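Reading > Shops > Interviews

Sixty boxes and a kettle: an afternoon with Marisol Castaño

I got to Jamix just after two in the afternoon and there was nowhere to sit, which Marisol Castaño thought was very funny. "Move the cookery books," she said, "but remember where they were!"

She bought the lot, around 2,000 second-hand paperbacks, from a language school that was closing, and she's been sorting them since January. A good few are in Japanese, which she can't read (yet - there's a beginner's course by the till). So she goes by thickness, colour and whatever the last shop stuck on the front.

"I used to peel every sticker off," she told me. "Then I tore a cover and cried a bit, and now the old price stays put unless it lifts on its own."

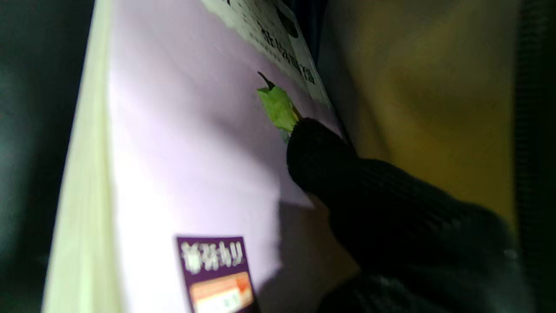
Lucía Urquijo thinks that's daft, and told me so over the top of a box: customers see two prices and always ask for the lower one. She'd have a hairdryer on the lot of them. Marisol just laughed and passed her the tea.

The fat pale ones are Marisol's favourites. She likes the creamy page edges and the weight of them, and she keeps them flat in short piles - stand them up too loosely, she says, and the spines start to lean. I went home with two. I can't read a word of either.

Recent interviews
Everaldo Paiva on mending maps
Tea and atlases at Nasis
Lucía Casado's shelf of unfinished novels

Contact | Copyright Jundeo | Back to top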